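We use cookies to improve your experience. Accept all | Manage settings

Search tickets Enter keyword or ticket number

Ticket 320: Conference line drops callers
Opened: 1st September
Requested by: Berwyn Bellis, Putby office

The requester reports that external callers on the Vondlow conference line are disconnected after 12 minutes. Internal calls are not affected. 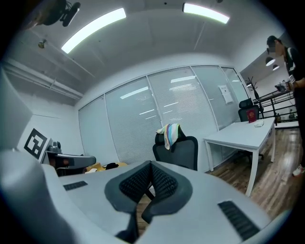

The Vondlow line is routed through the Stollis gateway, which was last updated in April. The gateway log shows error 53 at each disconnection. Power to the office is not considered a factor; the ceiling light strips are on, and no outage has been recorded. The session timer was reset and a test call was placed from the Kelemen site. The call remained connected for 25 minutes.

The requester was asked to repeat the test with an outside caller and to report the result on this ticket.

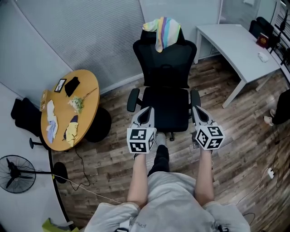
Does the handset need to be replaced?
The fault is in the gateway settings, and the present handset may remain in service.

Status: Pending requester confirmation.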